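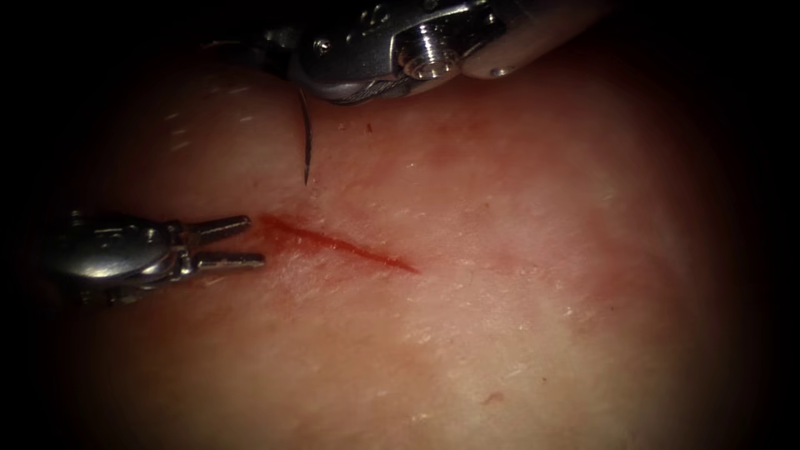 Minutes of the Suturing Practice Group, held Thu 7 November in the upstairs teaching room at Vosdale

The group got going a little late, as people were still finding chairs and catching up, and it was lovely to see so many faces back from the summer rotation. Apologies had come in from the two colleagues at Meveck, who sent their good wishes and a request for the notes.

Minutes of the last meeting were read and agreed, with one correction: the practice tissue is ordered from Kanaujia, and Mandari supplies only the needles and thread.

Closing short incisions. Most of the evening went on this, and happily so. The group talked at length about where the needle should go in, how far back from the edge of the cut, and how to bring the point down square to the surface before turning the wrist. Several of the newer members said they tend to rush the first bite and then spend the rest of the row making up for it. It was agreed that everyone will start with the short, straight cuts until the new year - longer and curved ones can wait. There was also a good long chat about the left hand, and the general feeling was that the grasper should lift the edge gently and let go early, as pinched edges are still turning up on a good many finished pieces.

Practice tissue. There are 18 pads left in the cupboard, which ought to see us through to January if both sides are used. Members are kindly asked to write the date on the back of a pad when they open it. The quote for the next order came to $1,025 and was approved, with thanks to those who shopped around.

Budget. The balance stands at $3,093 before that order is paid. No one had any questions.

Room. The overhead lights were discussed again, at some length and in good spirits. Vosdale has offered us a second evening each month, and the group accepted gladly.

Any other business. The two spare needle boxes have been found behind the sink and are back on the shelf. Someone left a green scarf on the coat rack last time, and it is still there.

The meeting closed with coffee and a very good lemon cake. The next one will be in January, on a date to be sent around.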